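Boletín de la Oficina de Asuntos Europeos, región de Lultov
Dec 29, 2025

Aguas residuales: la Comisión da un paso más y nos quedan dos meses para contestar

Por Sławomir Wasilewska

En diciembre ha llegado la carta que esperábamos desde el verano. La Comisión Europea ha enviado un dictamen motivado por el retraso en la aplicación de la directiva sobre tratamiento de aguas residuales urbanas, y dos de las localidades mencionadas son de nuestra región: Stodum y Krajewska. El plazo para responder es de dos meses. Si la respuesta no convence, el asunto puede ir al Tribunal de Justicia.

Muchos lectores nos han preguntado qué significa exactamente un dictamen motivado. Es la segunda fase del procedimiento de infracción. La primera fue la carta de emplazamiento, a la cual se contestó con un calendario de obras que no se ha cumplido en todas sus partes. En esta fase no hay multa. La multa solamente puede venir después, cuando el Tribunal ya ha dictado sentencia y el Estado sigue sin cumplir, o en algunos casos cuando no se ha comunicado la transposición de una norma.

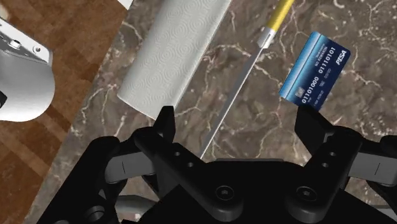 La obligación de cumplir es del Estado, pero las obras las hacen los municipios, y aquí comienza la dificultad. En Stodum la ampliación de la planta está adjudicada y faltan por conectar 761 viviendas. En Krajewska el proyecto se tiene que licitar otra vez. Mientras tanto hay cosas que dependen de cada casa. Un rollo de papel de cocina blanco como el de la foto, con su dibujo de círculos en relieve, lo tenemos casi todos en la encimera, y es un buen recordatorio: este papel no se deshace en el agua como el higiénico y no se debe tirar al inodoro. Los técnicos de Krajewska lo encuentran en las bombas con demasiada frecuencia.

El pasado mes presentamos a los alcaldes un cuadro con las necesidades de financiación. De los 3.966 metros de colector previstos en la región, se han terminado 1.848. El resto depende de una ayuda de los fondos de cohesión cuya solicitud está preparada, aunque todavía le falta la firma del ministerio. Orlando Quintero, que lleva este expediente en nuestra oficina, responde a las dudas de los ayuntamientos por correo electrónico. Por favor, indiquen siempre el número de expediente en el asunto.

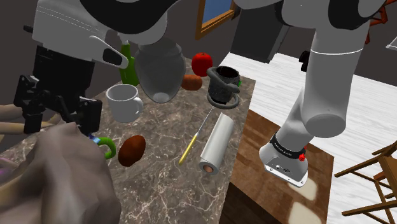 También quiero aclarar un punto sobre las tarifas. En la reunión de Stodum, Cyprian Zawadzka preguntó si el recibo del agua va a subir por causa de Bruselas. La directiva no fija ningún precio. Lo que pide es que las aguas se recojan y se traten según unos valores determinados, y cada autoridad decide cómo lo paga. El consejo regional no ha aprobado hasta ahora ninguna subida y tratará la cuestión junto con el presupuesto.

El borrador de la respuesta se puede consultar en la oficina durante el horario habitual. Son 36 páginas, con los anexos técnicos aparte. Las observaciones por escrito se pueden entregar en el registro o enviar a Bríd Brennan, que prepara la versión final para el ministerio.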